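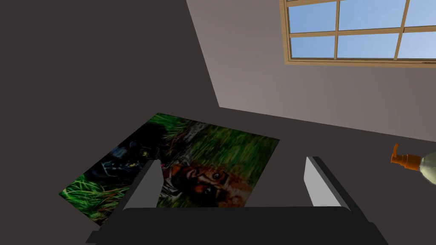
**Pullholm workshop members release files for home-built Kvaran robot and its practice rooms**

PULLHOLM, May – Members of the Pullholm shared workshop have released the plans, software and simulated rooms for Kvaran, a wheeled household robot designed to be built with ordinary workshop tools. The files are free to download and may be changed and shared for any noncommercial use.

Kvaran has a rounded white body shell and a parallel gripper called Lundix. The group started the build two years ago in one corner of the workshop and moved most of the testing into software last winter, after repeated arm repairs had used up a large part of the parts budget.

"We were spending our evenings fixing the same joint," said Preben Briem, who leads the build. "Now we try a motion in the simulator first. If it goes badly there, we change a number and run it again."

The simulator package, Bastis, holds six furnished rooms and 856 saved starting positions for the robot and the objects. Tabletop setups use things that give a two-finger gripper different kinds of trouble, such as a flat printed picture or a pump bottle on its side. Builders can move the objects, replace them with their own models or clear the surface and start over.

Flat items remain the hardest. The current Lundix fingers are too thick at the tip to get under a sheet of paper, and the group is working on a thinner pair. Bottles are easier as long as the arm comes in across the body and stays clear of the pump head.

Bastis also includes larger rooms for practice in getting from one place to another. In one of them a long stone counter runs down the left side, a red chair stands by the far window and a wide doorway on the right leads to a second room with a wooden table. The robot has to keep its arm clear of the counter and the door frame while it turns.

"The doorway caught us out more than the chair did," Briem said. "We had measured the body and forgotten that the arm sticks out in front of it."

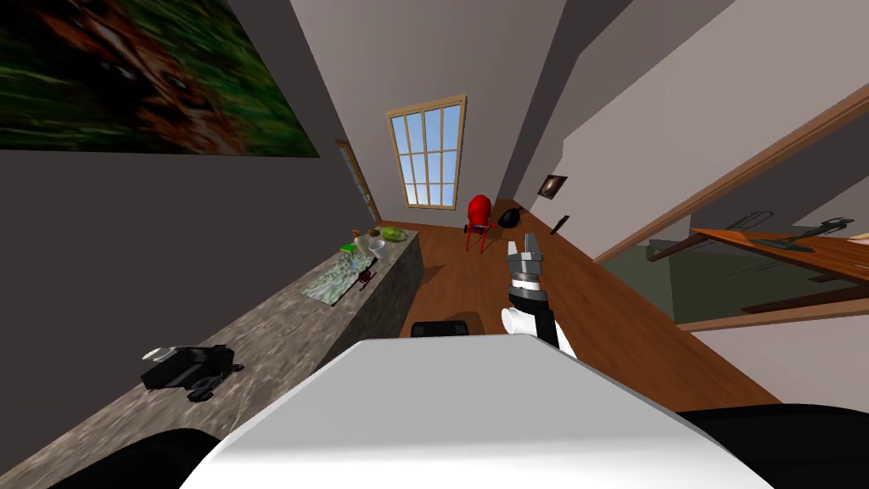
## What is in the release

- Cutting and printing files for the Kvaran body shell and arm covers
- Drawings for the Lundix gripper, with a parts list
- Wiring diagrams and control software
- The Bastis rooms, objects and saved starting positions
- A build log with notes on parts that failed

A complete build takes around 2 months of evenings for one person with some soldering experience. The simulator runs on its own, so builders can start on the software while they wait for parts. No robot is needed to use it.

## Open bench

The workshop will hold an open bench on Sunday for people who want to look at the arm up close or get help installing Bastis. Bring a laptop. Children are welcome with an adult, and safety glasses are available at the door.

Corrections to the drawings can be sent in through the project page – please include the sheet number.

**Contact:** Preben Briem, Kvaran build group, Pullholm shared workshop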